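3.2 Drying stands and the place they take

In the 121 households of our survey, the cups were dried in two ways: upside down on a cloth, or hanging on a stand. The second way was less common, but the persons who had chosen it kept to it for longer. We asked them in March to note each cup that was hung or removed, and we received 2,520 notes. Most stands stayed at the same spot of the bench for the whole period. A favourite cup was nearly always returned to the same arm, also when other arms were free.

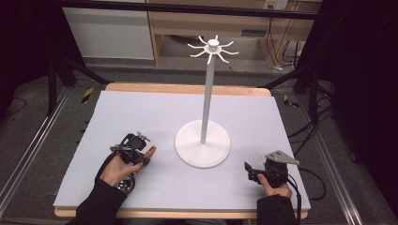 Corine Farah

Figure 2. Mug tree with eight curved arms, without cups.

The arms bend slightly upward at the tip. We consider this form in Section 5, together with the colour of the stands and the handles which are too narrow for hanging.

Contact the author | © Grolmont Papers on the Home | Back to top

Related items
Pidumetti: Shelves and hooks in the rented kitchen
The tea towel as a drying surface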